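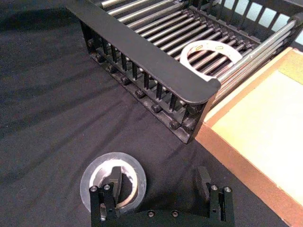 Work and Automation, Unit 6
Handout: What changes at the bench

Read before Wednesday. Bring the task sheet from Unit 5, filled in.

The case for this unit is Kereck, a firm that packs and returns small household goods under contract. Its main customer is Griris, a chain of housewares stores. Kereck has one packing floor and one returns room, and this handout is only about the returns room. The work there is sorting: an item comes in, somebody decides what it is and what state it's in, and it goes to restock, repair or scrap.

1. Before the arms

Until last year all sorting was done by hand at six benches. Each sorter handled a mixed tote from start to finish. Pay was hourly with a small bonus tied to the count. Sorters chose their own order of work, and most of them pulled the awkward items first to get them out of the way. None of this was written down. It came out in interviews, and it matters later.

2. What was put in

Kereck moved two benches over to robot arms under a project called Zudari. An arm grips an item and sets it in a rack or a tray. A person lays out the bench, watches, and steps in when a grip fails. The firm kept the other four benches as they were. 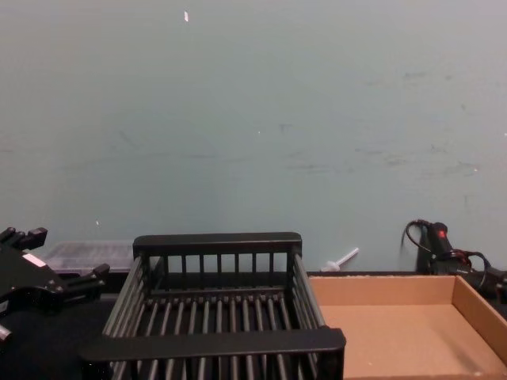

The job title for the person at these benches went from sorter to bench operator. The pay grade did not change in the first months. Operators raised this early, and it is still open in our material.

3. Where the time goes

In the trial month the two converted benches logged 1182 stops that needed a person. The target set for that month was 3000 sorted items for each bench. A stop could take a few seconds or most of a coffee break. Managers read the stop log as a list of faults in the system. Operators read it as a record of their work, and they asked for it to count toward the bonus.

Keep both readings in mind. The same number goes into two different arguments.

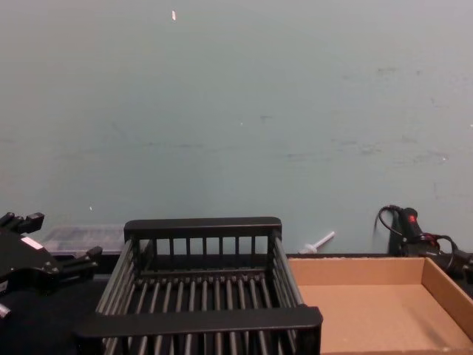

Wysocka

4. Skill: lost, moved or added

Three groups of tasks to look for in the interview extracts:

Tasks that went away. Lifting and placing the ordinary items. Several people said they didn't miss this.

Tasks that moved. Judging condition used to happen with the item in hand. Now it is done by eye, before the arm picks the item up. Two operators said they make more mistakes this way – they used to feel a crack before they saw it.

Tasks that were added. Laying out the bench so the arm can reach, restarting after a stop, writing the log entry. Training for all of this was 90 minutes, given once. People who missed the session learned from whoever was on shift.

5. Pace and attention

At the hand benches a sorter could slow down for a bit and make it up later. At the converted benches the pace is set from outside, but the operator still has to be there. Watching is tiring in its own way, and the shift plan treated it as light duty. After complaints, operators began switching between converted and hand benches at the midday break. The switch was agreed on the floor and went into the shift plan afterward.
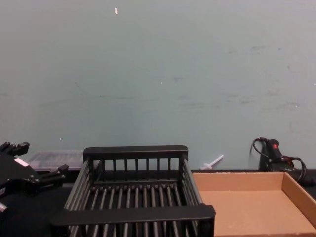
6. Questions for the seminar

Who decided which benches would be converted, and who was asked?

If a stop is counted as a fault, whose fault is it in the log? Look at the wording of the entries in extract 4.

Should the operator job be graded above, below or level with the old sorter job? Use the task sheet to back up your answer.

What would you have to measure to show that the midday switch helped?

Reading: extracts 1 to 5 in the course folder. Extract 3 is long; the first half is enough.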